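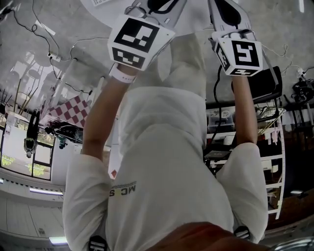

Stiltham Workroom - Walk-Round Checklist for Chore Trials
Filled in by Chrysanthi Vlachopoulos, Sunday, before the morning start
Copy to: Savvas Kyriakidis, Lefteris Panagiotou

Marks used: OK, FIX (before we start), WATCH (carry on, look again at lunch)

A word before the list. People keep asking me whether the machines can do the housework yet, and I always say come and spend a morning with us, bring a sandwich, and see how much of the work is still done by a person with a gripper in each hand. The Mota arm can fold a dish towel nicely on a good day. It still can't cope with a fitted sheet, and I have some sympathy there! So most of what follows is about keeping people comfortable and upright, with the machine items further down.

FLOOR AND CABLES

1. Cables kept off the walking path
FIX. Loops by the power strip again. I know the grippers need their leads, but please coil the slack and tape it down before anybody walks backward.

2. Plugs and adapters seated, nothing overloaded
OK. Lefteris, the spare strip is in the bottom drawer if you want it.

3. Loose paper picked up
FIX. Paper on concrete slides like a banana peel.

PEOPLE

4. Straps snug, buckles closed, nothing rubbing at the neck
WATCH. Stamatia had a sore shoulder last time and was too polite to mention it until she was putting her coat on. Please ask, and then ask again.

5. Break every 30 minutes, grippers set down on the table
OK on paper. Savvas, you talked straight through two of them (it was a very good story, I grant you).

6. Sleeves and hair clear of the gripper tips
OK.

HAND-HELD GRIPPERS

7. Jaws open and close without sticking
WATCH. The left one feels stiff to me for the first few squeezes. Charalambos thinks it wants cleaning and I think it wants a new spring, so we'll try his way first, it's cheaper.

8. Square markers clean, flat and firmly fixed
OK. Wipe with a dry cloth only, please.

MOTA ARM

9. Stop button reached from both sides of the table
OK. Pressed it 10 times, stopped 10 times.

10. Speed limit on before anybody comes within reach
OK.

11. Durumix controller restarted and logs saved
WATCH. It took two tries.

12. Chores cleared for the arm to do by itself
Towels, yes. Sorting plastic cups, yes. Wiping the table, yes, if someone has tidied it first - so that's half the chore still ours. Glassware, no. Anything with a blade, no, and please don't ask me again in September. In our last 100 towel folds it dropped six and folded one around its own cable.

Items 1 and 3 to be signed off by Lefteris before the first run. I'll be back at lunch for the WATCH items, and I'm bringing the good coffee.

C. Vlachopoulos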